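Catalog > Kitchen > Surface Care > Miststead Stone Sealer

Miststead Stone Sealer, 34 oz

Marble is a lovely material for a kitchen counter in much the same way that white linen is a lovely material for a bib. It stains, it scratches, and it takes lemon juice personally. People keep buying it anyway, and we keep selling them sealer, so no complaints from this end of the arrangement.

Miststead is a water-based penetrating sealer for marble, limestone and travertine. It soaks into the stone and slows down oil, coffee, wine and whatever it is that leaks out of the bottom of a bag of spinach. It does not leave a film, it does not add shine, and it will not make an old counter look new. If you want shine, Abernathy makes a polish, and we stock that too.

One bottle covers 28 square feet with two coats on honed stone. Polished stone drinks less, so you may have some left over. Keep it in the garage, where it can join the other bottles.

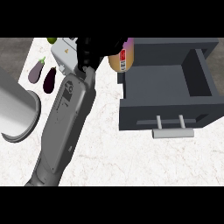
Clear everything off before you start. We know. The toaster hasn't moved since you bought the house, and there may be things living behind it. Move it anyway, wash the stone with a neutral cleaner, and let it dry overnight. Sealer over damp marble gives you a cloudy patch, and cloudy patches give us phone calls.

Wipe on a thin coat with a lint-free cloth, wait ten minutes, and buff off every bit that hasn't soaked in. Do it again an hour later. Leave the counter alone for a full day after that - no pans, no mail, no cat if you can arrange it.

What it won't do: stop etching. Etching is acid eating the surface, and no sealer we sell or have ever been pitched will prevent it. The Gukbridge sales sheet used to hint otherwise, and we used to carry Gukbridge.

How long it lasts depends on how you cook. Put a few drops of water on the stone every April, or whenever you think of it. If they bead, go do something else. If they leave a dark spot, reseal.

Bottle size: 34 oz
Base: water
Smell: faint, a bit like a new shower curtain
Item number: 289
Goes with: Novik applicator cloths (sold separately, sorry)

Not for quartz, laminate or glazed tile. They don't need it, and it will just sit there being sticky.

Label instructions revised 7/7/20. Older bottles say to wait five minutes between steps - use ten.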